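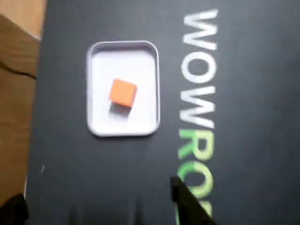

White tray on a dark mat: keep it or switch to black?
Last updated: Saturday, 7:20 PM

golnar_j
I sort small parts at my desk and keep them in a shallow white tray on a charcoal mat. The tray has rounded corners and a low rim. Small bright pieces are easy to spot in it, but the glare gets to me by evening. My sister says get a black one. Opinions?

trinh2812
Keep the white. I had a black tray for a month and lost screws in it constantly. Move your lamp.

Ekaette D
Disagree. White is tiring if you sit there for hours. I use light gray. Screws show up fine and it doesn't shine.

golnar_j
Lamp is clamped to a shelf, so it only moves a little. Second angle of the desk:
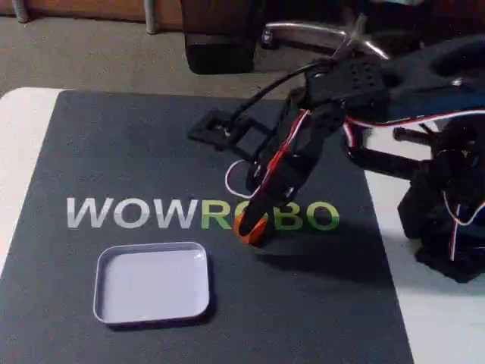
Tray at lower left, orange piece out on the mat.

trinh2812
The tray is glossy. Go over the inside with 300 grit paper, lightly, and wash it after. Same tray, less shine.

soudabeh_h
Don't sand it. Scratches hold dust and you will never get them clean. Cut a sheet of plain white paper to fit and change it when it gets dirty.

trinh2812
Paper slides around. I sanded mine 7 months ago and it wipes clean.

soudabeh_h
A bit of tape at two corners and it stays put.

Ekaette D
Is the mat slippery? Mine from Kevton moved every time I leaned on it.

golnar_j
No, it stays where I put it. The table under it is white too, so I want the mat for contrast. Pieces that miss the tray still show up.

nazanin.m
Round corners are good for scooping parts out with a finger. Whatever color you pick, don't get square ones.

golnar_j
Trying the paper first. If it slides I'll sand.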